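Dokater orders robot cells for its computer refurbishing hall in Tusdale

TUSDALE, May - Dokater, a company that repairs and refurbishes office computers, has approved the purchase of 16 robot cells for its hall in Tusdale. The order is the largest equipment investment of the company until today. It will be paid over three budget years, and the first cells should be in place before the autumn.

The cells are supplied by Pagano, which also delivers the benches and the safety fencing. Each cell has one arm and one gripper, and it works on an open desktop case lying on its side. Software for planning the work comes from Erkell and is rented by the year, so it stands in the running costs and not in the investment budget.
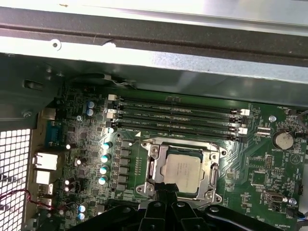
Dokater made its budget by task and not by machine. For every step in the refurbishing of a desktop computer, the planning team wrote down the time it takes by hand, the tools it needs and the cost of a mistake. Fitting memory came first on the list. A board with four empty memory slots, the processor already seated in its socket and latches at the slot ends is a typical starting point for this task, and the gripper must reach it between the metal walls of the case. Cable work was placed last, and it will stay with the technicians for now.

The company expects to handle some 3,000 desktop computers a month when all cells are running. Today the figure is 1,359. No jobs will be cut, and technicians who wish to move to cell operation will receive paid training.

Besides the cells themselves, the budget includes spare gripper fingers, a service contract, a stronger power supply for the hall and 800 hours of training. Dokater has also kept a reserve for changes to the benches - in an earlier project this cost was forgotten and had to be found in the middle of the year.

The order is divided into two parts. The second part will be confirmed only after the first cells have passed an acceptance test on mixed computer models, old and new. If the test is not passed, Dokater can delay the second part without a fee.

About Dokater
Dokater repairs and refurbishes desktop computers for offices, schools and public bodies. Its workshop and main office are in Tusdale.

Press contact: Dokater press office, Tusdale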